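About Wulbridge Games

Wulbridge Games is an independent studio that makes cooperative naval games for PC. We have released 2 titles, Jalley and Vass, and we are working on a third, Valance.

The studio was started by Wian Hendricks and Clotilde Gaillard, who met while building maps for other people's strategy games. Wian handles design and mission scripting. Clotilde runs production and writes most of the server code. There are 7 of us now, and everyone on the team plays in the weekly test matches, including the people who do our accounts and support mail.

Our games

Jalley is a convoy escort game for up to four players. You pick a ship, agree on a route and try to bring the cargo ships into port before the fuel runs out. Enemy patrols are placed fresh each time, so learning the map only helps you so far. It is still updated, mostly with balance changes and small fixes.

Vass is slower. Each player runs one station on the same vessel: helm, guns, engines or signals. It launched in July with nine missions and has 14 today. The harbor mission was taken down for a while after a pathfinding bug sent the tugboats in circles, and it came back with a shorter timer and a new final wave.
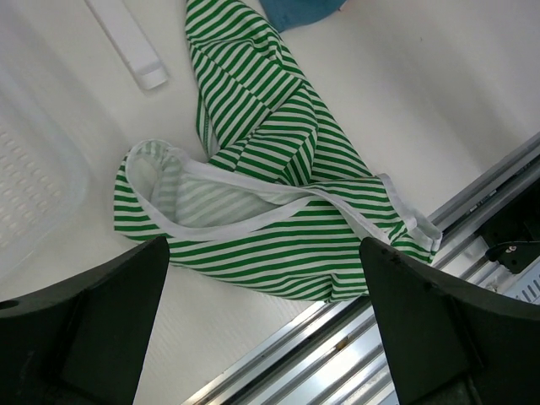

Green and white stripes on a white tabletop.

Valance will be our first game with a full campaign. Ships carry damage from one mission to the next, and crews can be moved between them. We do not have a release date yet. Wishlist pages will go up when we do.

How we work

We patch on a fixed schedule and post the full change list the same day. If a mission has to come offline, we say so in the list and leave the entry open until it returns. Our bug tracker is public. As of 6 Mar 2025 it held 1,204 closed reports and 364 open ones, many of them about torpedo spread.

We do not sell ships or upgrades. Everything in a game can be earned by playing it. Paid expansions add missions, and a host who owns one can invite players who don't.

Working with us

We are a remote company and hire rarely. Openings are listed on the Jobs page. Please do not send mission ideas by email, as we can't read them for legal reasons. The modding section of the forum is the right place for those.

Press and streamers can find logos and screenshots in the press kit. You may record and monetize footage of any released game without asking us first.

For help with a purchase or a lost save, use the Support form.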